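From: Ysaline Tessier
To: cell-maintenance list
Date: 15/02/2020
Subject: Re: [cell-maint] Burger demo cell, pick heights drifting

Mathis Poulain wrote:
> We took over the Braltia demo cell with the toy burger set and have
> trouble with the tall, narrow parts. The lettuce and the bun go fine.
> The sausage slips in the pads or gets gripped too low, and after an
> hour the placements in the tray are off to one side. We have re-taught
> the points twice. Is there a written setup procedure? The Delaunay
> folder only has the wiring.
> Mathis

Mathis,

There is no procedure in the Delaunay folder. What follows is what we do on the Pollbridge cell, which has the same stands and the same two-finger gripper. Do the steps in order. Re-teaching before the pads and the stands are sorted out will only store the error in the points.

Start with the grip. Close on the sausage with the part upright and check that both pads meet it along their length, with the rounded end standing clear above the tips. Leave the arm stopped and look at it through the wrist camera before you try a transfer.

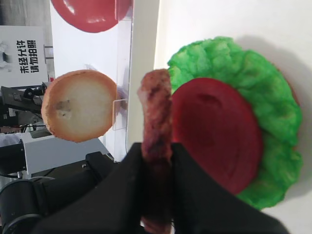
If the part leans toward one finger, the fingers are not closing on center. Loosen the two screws at the base of the left finger, close on a 20 mm gauge block, retighten, and repeat on the right. Do not correct it with a tool offset. We did that in November and lost most of a shift finding it again, because the offset also moved every release point. Force on ours is set to 10 N for the foam parts. The harder slices will take more, but we keep one value for the whole set.

Then the stands:

1. Wipe the table under the acrylic with a dry cloth. Grit under a holder is enough to tip it.

2. Set the holders parallel, with the clip ends in line. We use a steel rule against the ends and do not trust the eye for it.

3. Load the slices upright, one position at a time, and bring the open gripper down over each at 10 percent speed. The fingers should pass on both sides without touching the part or the acrylic. Stop above the part and check the gap on the camera before going lower.

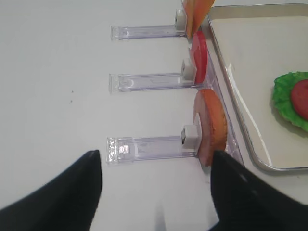

4. Teach the pick point at the lowest position first, then the others. Store the approach height separately from the pick height. On the Rillano controller these are two registers, 20 and 60, and the restore routine overwrites the first one with its default. Write both values on paper.

5. Run 60 cycles without the tray, returning each part to its own clip. If a part comes back leaning, fix the clip before continuing.

The sideways drift is a separate problem and I would look at the wrist. The cable on ours was tied too short, and with joint six at 270 degrees it pulled on the camera bracket. The camera is on the same plate as the fingers, so the image looked right while the placement was wrong. Retie it with slack at the end of travel and run the hand-eye check again.
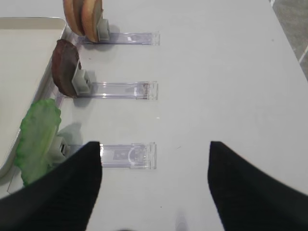 Clearance between the stands and the tray is the other thing to look at. If the tray is close in, a part can stand straight in the clip and still foul the rim on the way out. Our middle position is like this, with the dark reddish-brown oval slice leaning left over the rim of the tray, and the lettuce at the bottom clip drapes across the edge as well. For those positions lift straight up before any sideways move – the default path blends the two, and the blend radius has to be set to zero on the lift point. Leave the blend on for the return move.

Pads: check them for glazing when you have the fingers off. A light pass with fine abrasive paper brings the surface back, but after the second time we replace them. Keep the old pair, marked, in case the new ones are a different thickness.

Can you send the controller version and the two register values as you have them now? Take them before you run a restore.

Ysaline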